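Jerura Opens Hand-Dyed Cloth Workshop and Shop in Grandton

GRANDTON — Jerura, the small textile studio known for its indigo cotton towels, is opening a workshop and shop in Grandton this September, and everyone is welcome to come in and try dyeing a cloth of their own!

The new space has six dye vats, a long rinsing sink and a drying yard out back. Visitors can fold, clamp or tie a plain cotton cloth, dip it as many times as they like, and take it home the same afternoon. Beginners are very welcome. The first folds are simple ones, and most people are surprised by how good their first cloth looks when they open it up.

The shop carries the studio's full line of thin cotton hand towels, including the new Rumura pattern, a loose grid of small diamonds that took the dyers most of the spring to get right (the spacing kept drifting when the cloth got wet!). The first run is 674 towels. Each one is dyed by hand, so the blue is a little different from piece to piece.

Jerura has also teamed up with Choo, the paper and stencil maker, on a set of cut stencils for people who would like to print at home. The sets come with a brush, a folded guide and two plain cloths.

Last year over 3,000 people joined the studio's dyeing days at markets and school halls, and the question we heard most was where to find us the rest of the year. Now there is an answer — and it has proper sinks!

The workshop has 900 square feet of floor, all on one level, and the doors open at 10 a.m. Aprons and gloves are provided, but please wear old shoes.
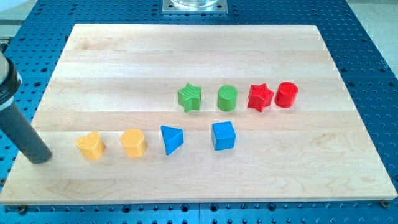 Places in the morning sessions can be booked at the shop counter, and afternoons are open to anyone who walks in.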